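4.2 Freestanding cabinets and what people do to the fronts

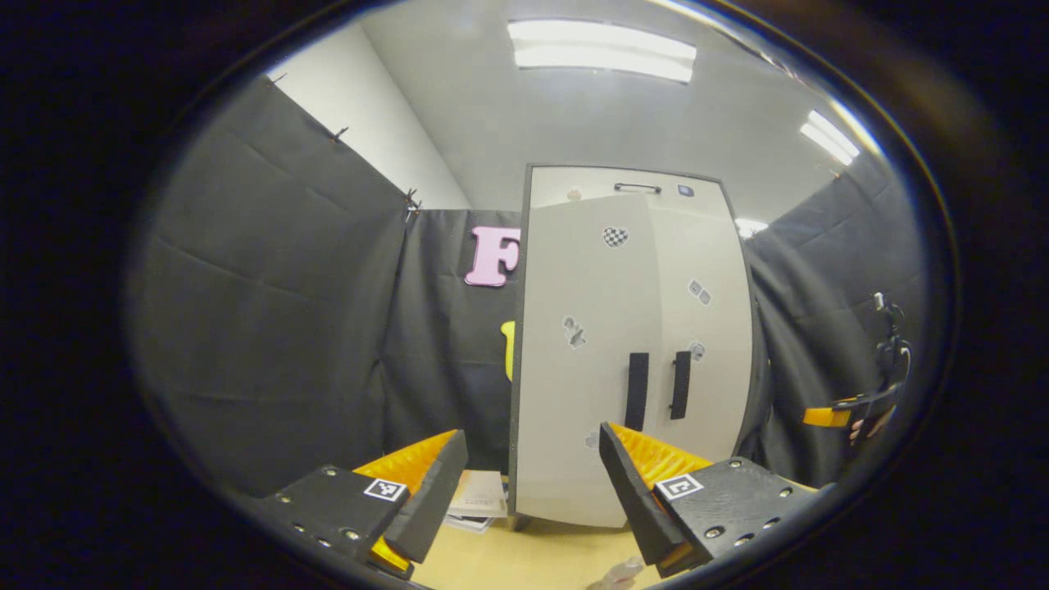

Figure 3. White two-door cabinet with stickers on the doors and a stack of papers or booklets near the base.

Most of the storage we looked at was built in and got covered in 4.1. This section is the freestanding stuff, the white two-door kind mostly. Coding by Aksoy and Robichaud, separately, then compared. Last pass over the codes finished 6/10/21.

Starting point was Nazarenko's idea of the "quiet front", meaning that a closed door is supposed to hide things and say nothing itself. Works fine for kitchens. Works badly for the cabinets in this section. People put things on them. Stickers, tape, lists, a school timetable in one Rutcombe household that was two years out of date and still consulted (the bus times were the same, apparently).

Figure 3 is a decent case. Plain white doors, dark gray outline along the edges, black vertical handles either side of the seam. Then the stickers: a black-and-white checkered heart on the upper left door, gray patterned ones on both doors, a small round gray one close to the right handle. We coded it "decorated, scattered". It isn't "decorated, ordered", which we kept for rows, borders and anything lined up with an edge or a handle. Nor is it "labeled", as none of the stickers on it were coded as saying what is inside.

The split matters for the counts so a word on it. Across the full set of 655 fronts, 130 were coded as decorated in some way. Labels went in a separate column and a front could have both. Where one sticker was doing both jobs (a picture of socks on the sock drawer, say) we took it as a label. Robichaud would have prefered the opposite and his reasons are in the appendix. Aksoy's view was that if you can find the socks by it, it's a label. We went with that.

Handles. We had expected stickers to keep away from handles, on the grounds that hands go there and things get picked at or rubbed off. Not what the codes show. Stickers near the handle were common enough that we added a code for it halfway through, and then had to go back over the early material. The round one in Figure 3 is coded "near handle". One parent in Rutcombe told us the sticker by the handle was the one you touch for luck before opening the door. We have no second report of this and make nothing of it, but it stayed in the notes.

Handles again, different point. The two in Figure 3 don't read as a matched pair, the right one comes across a bit shorter and higher. We did not measure handles off pictures and nobody should, the curve of the view is strong enough to make straight doors bulge. So handle height is taken from the visit sheets only. Where the sheet was blank the field is blank.

Top compartments gave us trouble. A good few cabinets have a bar of some sort along the top and it isn't clear from outside whether it opens. Figure 3 has one, a thin dark horizontal bar near the top, maybe a drawer, maybe a top compartment. We coded these "upper part, uncertain" unless a resident had opened it for us. Nazarenko counts every bar as a drawer. Our numbers for drawers are therefore lower and the two sets should not be put side by side without fixing that first.

Next, the base. Things collect at the foot of a freestanding cabinet. Paper especially. The stack to the left of the base in Figure 3 is typical of the code we called "parked": close to storage, not in it, and stacked, so somebody has made at least some effort. Parked is different from "spilled" (no stack, things lying every which way) and from "staged" (bags by the door and so on, waiting to leave). Agreement between coders was good on spilled, worse on parked vs. staged. A pile of booklets next to a cabinet could be on its way in or on its way out. When we asked residents, they often didn't know either. One said the pile lived there. We wrote that down as is.

Paper was parked more than cloth was. Our guess is that paper needs a decision and cloth doesn't, a sweater has one place to go, a letter from school has several or none. It's a guess. The visit sheets don't ask about decisions and we can't get at it from what we have. The March round did include one question on "things you mean to deal with", but the wording was bad and a lot of people answered about dentist appointments.

Then there's the matter of what closed doors do for the sense of a tidy room. In the Rutcombe interviews, rooms with the doors shut were called tidy by residents even with parked paper on view. Doors open, same paper, and the word was "getting there" or "ignore that". Decorated fronts did not seem to change this much. Druller argues that decoration makes a front noisy, so a room with decorated fronts should feel less tidy to the people in it. We don't see it. If anything the stickered cabinets were talked about fondly and the tidy question got skipped over altogether. Small numbers though, and the interviewer (Aksoy) says she may have lead some of those conversations, she likes stickers.

Removal. Only two residents had ever taken stickers off a front. One used a Jutex cloth and dish soap, the other a thumbnail. Both left marks and both had since put something over the mark. So a sticker can be there because of an earlier sticker, and a count of stickers taken on one visit tells you nothing about that. We keep the count as a yes/no per front for this reason.

Still open: whether we should treat left and right doors as separate fronts. For now one cabinet is one front, even where the two doors have plainly gone different ways. Splitting them would push the total up and would also mean recoding the lot. Robichaud has started on the Rutcombe part. The tables in 4.3 use the unsplit version throughout.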